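Refinishing a Light-Coloured Wooden Tabletop
Fusholm Community Workshop – Member Guides
Prepared by Armelle Besson, Furniture Program

This guide applies to indoor tables with a pale timber or veneered top that has become dull, marked or sticky. Members must have completed the workshop induction before using powered sanders. Hand sanding may be carried out at any bench.

Before you begin
Establish whether the top is solid timber or veneer. Look at the underside and at the edges: on solid timber the grain continues over the end of the board, while a veneered top shows a thin face layer or a separate edging strip. If you are unsure, treat the top as veneer. Older coatings may contain lead and should be tested before any sanding is done.

Cleaning
Wipe the surface with a cloth dampened with warm water and a small amount of mild detergent. Wipe again with clean water and dry at once. Wax and silicone polish should be removed with mineral turpentine, using a fresh cloth for each pass. Leave the top to dry overnight in a ventilated area.

Sanding
Work by hand with a cork block and 180 grit paper, following the direction of the grain. Finish with 240 grit. Do not use anything coarser on veneer, and keep the block flat when approaching an edge – most sand-throughs occur there. Vacuum the surface and go over it with a tack cloth.

Applying the finish
A water-based matte polyurethane is recommended for pale timbers, as oil-based products tend to yellow. Stir the tin thoroughly and do not shake it. Apply 2 thin coats with a synthetic brush, allowing at least 4 hours between coats, and sand lightly with 320 grit before the second. Tables in daily use may be given a third coat.

Test the product on the underside first. Colour varies between boards and between sheets of veneer, and a finish that suits one top may darken another.
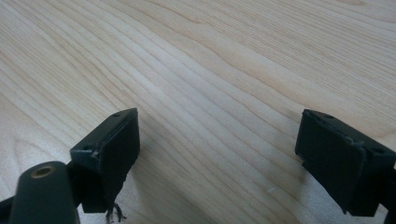 Allow a full week before placing hot or heavy items on the table. Used turpentine cloths must be laid flat outdoors to dry and then put in the lidded metal bin beside the Elter Street entrance.

Guide last revised 22 November 2018.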